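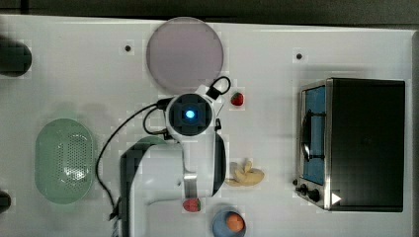 Setting out the play kitchen: speaker notes
Plonisance early years training, afternoon session, 14 slides

Slide 1. Welcome delegates and confirm that handouts have been collected. The session concerns the play kitchen table: what is placed on it, and how it is cleared. Questions are taken at the end.

Slide 2. Soft items. Fabric food is quiet and pleasant to hold. Invite delegates to consider how a child recognises a thing by its colour and label -- even when it is the wrong way up.

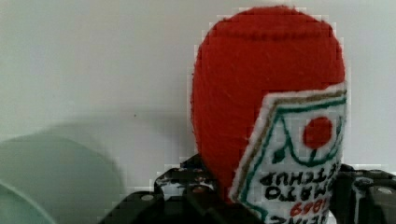
Plush ketchup bottle, upside down, with embroidered tomato on the label.

Slide 3. Grouping. Fruit may be set out loose or in a bowl. Ask the room which arrangement they would choose for a first visit, and allow 4 minutes for discussion in pairs.
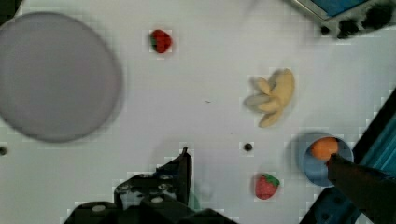

Slide 4. Plates and open space. A large plate gives children a place to serve. Leave clear surface beside it. Refer to the Lagman setting guide, page 119, and pause for note-taking.

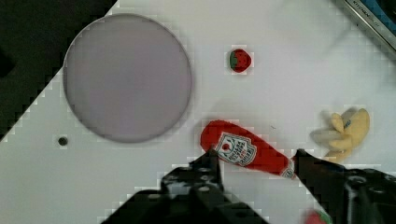
Round plate, strawberry and ketchup bottle on the white table.

Slide 5. Clearing away. Fruit is returned first, then bottles, then plates. Staff at the Orkgate site follow the same order -- their checklist is in the handout.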